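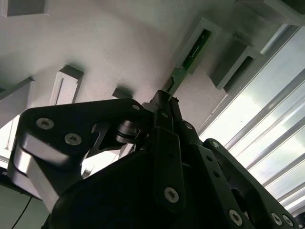
Tavovance workshop, Trenenville

Allau Desktop Service Bench
Slotted aluminum work surface with back wall and parts board
Made by Tavovance, Trenenville
Price: $3,887 with standard back wall and one parts board
Page last updated February 8, 2026

Overview

The Allau is a fixed bench for people who open desktop computers for a living: repair counters, school and office IT rooms, refurbishers, and recyclers who pull parts before the rest goes to scrap. It's built for a full-size tower lying flat with the side panel off, and for the parts that come out of it.

The top is made from aluminum extrusion with slots running through it. The back wall uses vertical extrusion with a horizontal rail across the top. Anything that takes a standard slot nut can be bolted to either one and moved later with a hex key. There are no drawers and no shelf underneath in the standard version. The space below is left open for your own cart or stool.

We get asked whether the Allau can be used for laptops. It can, but you'll be paying for a surface bigger than you need. For laptops and tablets, see the Wada bench, which is shallower and has a soft top.

The work surface

The usable width is 53 inches. That leaves a clear area beside the computer for a screwdriver tray, a notebook, or the side panel you just took off. The top is rated for an evenly spread load of 200 pounds, which covers any tower we know of plus a person leaning on it with both elbows.

Bare aluminum is the standard finish. It marks with use. Cases with sharp sheet-metal edges will leave fine scratches, and after a few months the part of the surface you use most will look different from the rest. This has no effect on how it works. If you want to keep the surface clean-looking, or if you handle customer machines that can't be scuffed, order the thin rubber mat or lay down one of your own.

Small screws do fall into the slots. A magnetic pickup wand gets most of them out. For anything that isn't magnetic, tip a vacuum nozzle with a piece of stocking over the end. Slot covers are available by the strip and press in by hand, and many shops cover the front half of the top and leave the rear half open for fixtures.

The top should be grounded. A grounding stud is fitted at the rear left corner, and there is a snap at the front edge for a wrist strap. Please don't rely on the metal top alone. Wear the strap, and don't lay a live circuit board straight on the aluminum. Unplug the computer before you open it and press the power button once to drain what's left.

The back wall

The wall comes as one assembled piece and bolts to the rear of the top. It's there to hold things upright where you can see them. Boards, hooks, a lamp arm, a small monitor, a label printer shelf — all of these go on with the same slot nuts.

Cables can be run along the rail at the top or behind the wall. We recommend behind. A cable hanging in front of the wall ends up inside the computer sooner or later, usually while you're trying to read a part number.

The brushed metal reflects light. Under a strong overhead lamp you'll get a bright patch on the wall at about eye level when seated. Turning the lamp so it shines from the side takes care of most of it. A matte black wall was tried in an early version and dropped, as dark screws and clips were hard to see against it.

The parts board

The parts board is a light gray plastic panel with rounded corners. Raised slot holders sit in a row across the upper half, some narrow and some wider, and there are open box-like holders toward the right side. It mounts at the height of your choice and can be set level or at a slight tilt.
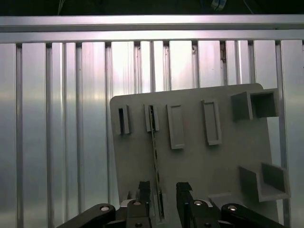
Yasuo Tanabe wrote to us that he runs the board tilted and wouldn't go back: "Level looks better in a catalog. With a bit of slope I can read my own labels from the stool, and I stopped bumping the corner with my sleeve. I'd like a version with the boxes on the left, though. I'm left-handed and I reach across the computer every time."

A left-handed version is now on the order form at the same price. It's made to order, so allow extra time for it. The holders are the same sizes, arranged in mirror image. Owners of a right-handed board can trade it in if it's undamaged. You pay shipping one way.

A few notes on using the board:

The holders are friction holders only. They keep a part standing upright. They don't clamp it, and they aren't meant for moving the board from room to room with parts in it.

The plastic is plain, with no antistatic additive. Parts that are sensitive to static should go into an antistatic bag first. An antistatic board is being tested and will be listed here when it's ready to sell.

Write on the board with wet-erase marker or use paper labels. Permanent marker soaks in slightly and won't come off all the way. Alcohol on a soft cloth is fine for cleaning. Don't use acetone or brake cleaner.

Don't hang the board directly above a hot air station. The plastic softens well below the temperature of the air coming out of the nozzle.

Setting up a tower on the bench

Lay the tower on its side with the opening facing up and the long edge toward you, so the power supply is close to your hands and the motherboard is behind it. Case designs differ and some people prefer the rear of the case toward the wall. Try both before bolting down any stops.

If the case rocks, look underneath before you push on anything. Rubber feet, a handle, or a bent lip on the bottom panel are the usual causes. A pair of low side stops in the top will keep it from creeping while you pull on a tight connector. Set them so the case drops in without force. Stops that squeeze a thin steel case will bow it, and then the side panel won't go back on.

Turn the case so the latches you need are on the side of your stronger hand. On many office machines the drive cage has to swing or lift out before you can get at the connectors under it, and you'll want clear space above it on the bench.
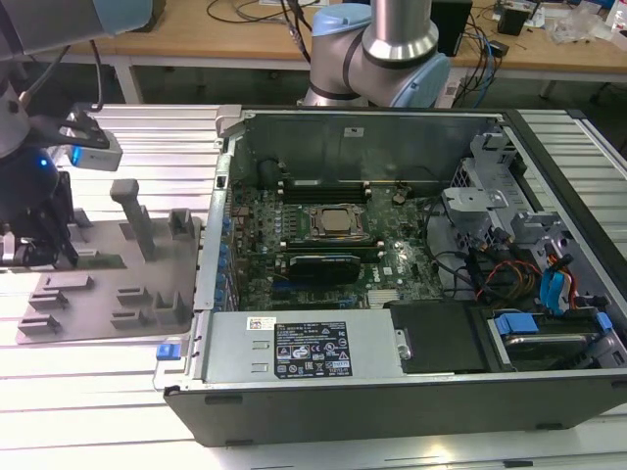

The Dell tower on our own bench is a fair picture of what most customers work on. The motherboard sits in the middle, the power supply runs along one side, and the drive cage takes up the right end with cables bundled across it. Black cables loop over part of the board, and orange and yellow wires cross near them. Cables like these deserve a minute of attention before anything gets unplugged. Take a phone picture, or mark each plug with a bit of tape. Then work from the top layer down.

Blue plastic on a machine of this type is often a touch point — a latch, a clip, or a release. Check the service manual for the model all the same. Some blue parts are just connectors or slots and won't thank you for prying.

Keep the side panel off the work surface. Lean it against the leg of the bench or hang it from the wall on a padded hook. Panels left flat on the top get things piled on them.

What's in the box

The bench ships on one pallet. You get the assembled top, the leg set, the back wall, one parts board with mounting screws, a bag of slot nuts, the grounding stud and lead, the wrist strap snap, leveling feet, and a hex key. The wrist strap itself isn't included. Lamps, monitors, tools, and computers shown on this page aren't included either.

Assembly takes two people. One person can do the legs, but lifting the wall into place alone is a good way to gouge the top. Fit the legs, level the bench, then add the wall, then the board. Tighten the wall bolts only after the bench is standing where it's going to stay.

Options

Rubber mat, cut to fit
Slot covers, sold by the strip
Side stops, low or tall
Padded hook
Second parts board, left or right version
Lower shelf
Locking casters in place of the leveling feet (lowers the load rating, ask first)

Care

Wipe the top with a damp cloth and dry it. Check the wall bolts once in a while, more often if you've mounted a heavy monitor. A drop of light oil on the threads of the leveling feet keeps them turning. If a slot nut jams, back the screw out a full turn and tap it sideways. Don't lever it up through the slot opening, which can spread the lips so that nuts no longer hold there.

Delivery and warranty

Benches are built after the order comes in. Delivery is to the curb or loading dock, and the driver doesn't bring it inside. Please open the crate while the driver is there and write any damage on the delivery slip before you sign it.

The frame, top, and wall are covered for 2 years against faults in material or assembly. The parts board is covered against cracking in normal use for the same period. Scratches, marker stains, and heat damage aren't covered.

To order, send your delivery address, the version of the parts board you want, and any options from the list. If your doorway or elevator is narrow, include its width and we'll tell you whether the crate will go through or has to be opened outside.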